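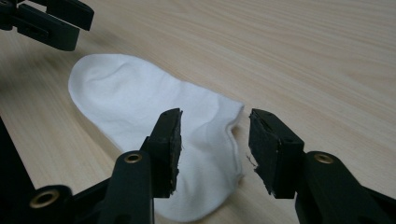 Tomex brings hand-held grippers to the sock tables at Holloway

HOLLOWAY, December – Tomex, which sorts and pairs returned hosiery for online stores, has started a new automation program at its Holloway plant. Five sorting tables are in the program now. Two more to follow in spring.

Staff on those tables work with a pair of hand-held grippers and teach the job one sock at a time – pick up, lay flat, match, fold. The recordings go to Dranuletti, our automation partner, to train the robot arms planned for the night shift. First batch: 1379 recorded folds.

What changes for our people. No jobs are cut under the program. All 83 plant employees keep their current hours and pay grade. Night sorting has been the hardest shift to fill for years, and thats where the arms go first. Day crews stay on mixed returns, repairs and final check. Anyone who trains on the grippers gets a paid skills course and first pick of the new table lead posts.

Early feedback from the floor was mixed and we took it on board. Grippers felt slow at first. Plain white socks fine, thin dress socks a pain. Wrists got tired too – so recording turns are now short, with a switch to regular sorting in between.

The pairing software, Takik, stays in use at every table. No change to customer orders or recieving times.

Site visits for trade press can be booked through the Tomex front office, mornings only.

About Tomex
Tomex handles returns, sorting and repacking of socks and hosiery for online retailers.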